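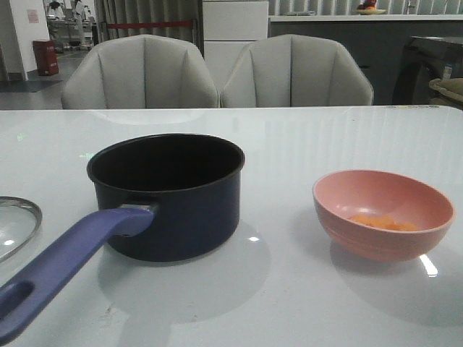 El cazo, el bol rosa y la mesa blanca de siempre.

Buscar en este blog
Buscar

26 Jul 2018

Voy corriendo, así que notas sueltas antes de que se me olviden. Toca puesta a punto de la celda de cocina, la que llamamos Tukden. Brazo, mesa, cámara fija. Poco más.

Primero la cámara. Al limpiar el soporte la moví un pelo y claro, calibración a la basura. Otra vez el tablero de cuadros, otra vez 147 tomas. Con esta mesa tan brillante hay que tirar las que salen con reflejo encima del patrón - el bol también deja un brillo fuerte a su derecha y el detector de bordes se lo traga enterito. Subí el umbral. Mejor, no perfecto.

Luego las pinzas. Las almohadillas de goma estaban gastadas por dentro, cambiadas las dos. Gintarė me dejó las suyas, que son más blandas, y el mango del cazo ya no gira al levantarlo. Ojo con el par de apriete: 6 en los tornillos pequeños, 8 en los de la brida. Yo me pasé la primera vez y hubo que repasar una rosca, en fin.

Engrase del eje dos. El manual de Tremance dice cada 4000 horas, Valdis dice que antes. Le hago caso a Valdis, que lleva mas años que yo peleándose con estos reductores.

Lo que queda pendiente:
- La tapa de cristal. El borde metálico lo ve bien, el centro transparente fatal. La profundidad sale con agujeros.
- Los trocitos naranjas del fondo del bol. Desde la cámara se ven, pero la pinza entra torcida y roza la pared. Cambiar el ángulo de entrada o poner dedos más finos, no sé todavia.
- Pasar un trapo a la mesa, que tiene manchas cerca del borde.
- Pedir cable de repuesto a Rätsep. El del codo cruje cuando lo doblo y no me gusta nada.

Ah, y copia del programa antes de tocar nada. Yo la hice después. Urmas todavía me lo recuerda.

En septiembre toca revisión gorda, con desmontaje de la muñeca. Ya subiré las notas de eso cuando las pase a limpio.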